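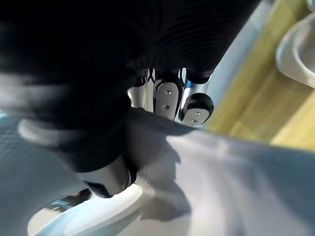 Black ribbed fabric, the sort that picks up every bit of fluff going

Keeping black clothes black

I've got far too much black in my wardrobe (my sister Latifa says it looks like a theatre crew lives here) and for years it all went that sad greeny grey by March. I've got better at it since, so this is what I do now.

Turn everything inside out before it goes in. Cool wash, short cycle, and don't cram the drum! Mine takes 3 jumpers happily and sulks at four. Ribbed knits go in with other dark things only, never with towels, or you'll be picking lint out of the grooves until bedtime.

For fluff that's already there, a damp rubber glove beats the sticky rollers. Stroke along the ribs, one direction, and it balls up at the hem where you can pinch it off.

White deodorant marks: rub them with a dry pair of old tights. Don't wet them first, you'll only spread it about.

If the colour has properly gone, dye it. I do mine in the old enamel pan with a good handful of salt, stirring for 15 minutes and then leaving it alone for the rest of the time on the packet. Cotton takes it beautifully, polyester hardly at all, so check the label before you spend the money.

Dry flat, away from the window. I use the rack over the bath.

Next week it's limescale, as three of you have asked about kettles.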